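Plush blankets get sneered at. I'm tired of it. Every bedroom article I read wants the same bed: oatmeal linen, white sheet, one sad gray throw folded in thirds. Looks like a dentist's waiting room with a mattress in it.

My aunt's generation in Galtden knew better. You bought the big floral blanket, the heavy one, and it went on TOP. Not in the closet for guests. Mine came from the Friday market in Beltberg, 90 with a bit of haggling, and I've had it 13 winters. Thirteen. Name me a linen duvet that makes it to four.

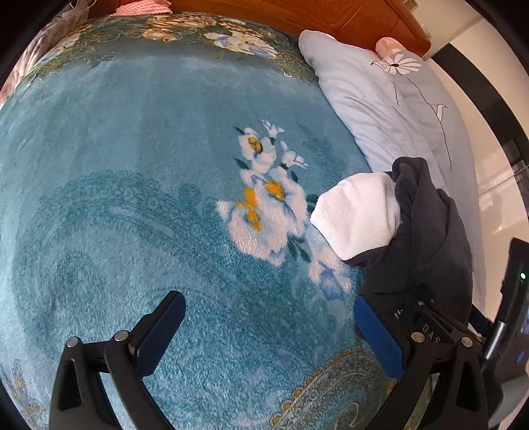
*Teal plush, flowers, paisley. With the daisy pillow, naturally.*

People say it's too much. Too much what? Color? The room has a wood headboard and a window facing a parking lot, so the bed has to do the work. And a patterned blanket forgives. Crumbs, cat hair, a coffee drip from February — all lost somewhere in the flowers. Plain beige shows evrything.

Washing, fine, I'll give them that. It's a pain. Doesn't fit my machine, so twice a year I haul it to the laundromat on Kermani Street and pay for the big drum. Still cheaper than replacing some thin thing every 2 years becuase it pilled.

And matching. Who decided a bed should match? Blue pillow, pink pillow, whatever's clean. You sleep on it with your eyes shut.

Buy the loud blanket. Put it where you can see it.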